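Polishing and Caring for Chrome and Bright Steel
Druvberg Workshop Notes, January 2025

A mirror finish shows every fault in the surface behind it, so most of the work is in the cleaning and very little in the polish. 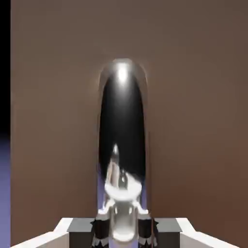 Identify the finish first

Plated chrome is a very thin hard layer over nickel, which sits over steel, brass or zinc. Polished stainless is the same metal all the way through. The two look alike from across a room, but chrome has a slightly blue cast and stainless a slightly yellow one. Hold a known piece next to the unknown one under the same lamp.

Scratches in stainless can be cut out with compound. Scratches in plate that reach the nickel cannot, and more rubbing widens them. Some faucet trim is plated plastic. It feels warm to the touch and sounds dull when tapped with a fingernail. Treat it as plastic: soap and water only.

Washing

Rinse off grit under running water before any cloth touches the part. Wash with a few drops of dish soap in a quart of warm water. Use a clean microfiber cloth with the label cut off, as the label edge will mark soft trim. Rinse again and dry at once. Hard water left to dry leaves a ring of lime.

Removing lime

Mix equal parts white vinegar and water. Wet a paper towel, lay it over the deposit and leave it for 3 minutes. Rinse well. Repeat if needed, but do not extend the soak. Acid gets through pinholes in the plate and attacks the metal below. Keep vinegar off marble and limestone counters, and never use it along with bleach.

Removing rust spots

Light rust on plated steel comes off with crumpled aluminum foil dipped in water. Rub with almost no pressure. The foil is softer than chrome and will not cut it, but trapped grit will, so change to a fresh piece often. Wipe away the gray paste. If a pit remains, the plate has failed at that point. Dry it and seal it with wax.

Do not use steel wool of any grade. Fragments lodge in the pits and rust there.

Polishing

Use a non-abrasive chrome polish on plate. On solid stainless, a fine metal compound is acceptable. Apply a small amount to a folded cotton cloth and work in straight strokes along the length of the part. Circular strokes leave swirls that show under a single lamp. Buff with a second cloth before the polish dries hard.

On a bench buffer, keep the part below the centerline of the wheel and moving at all times. Wear eye protection, and no gloves or loose sleeves.

Checking the surface

Turn off the overhead lights and use one lamp set low to the side. Tilt the part slowly. Haze appears as a soft edge around the highlight. Ripples in the base metal bend straight lines in the reflection and cannot be polished out of plate.

Protection and storage

Paste wax on outdoor parts lasts about 40 days in wet weather. Indoors, twice a year is enough. Wrap stored parts in plain tissue. Newspaper and cardboard hold moisture and should not touch the finish.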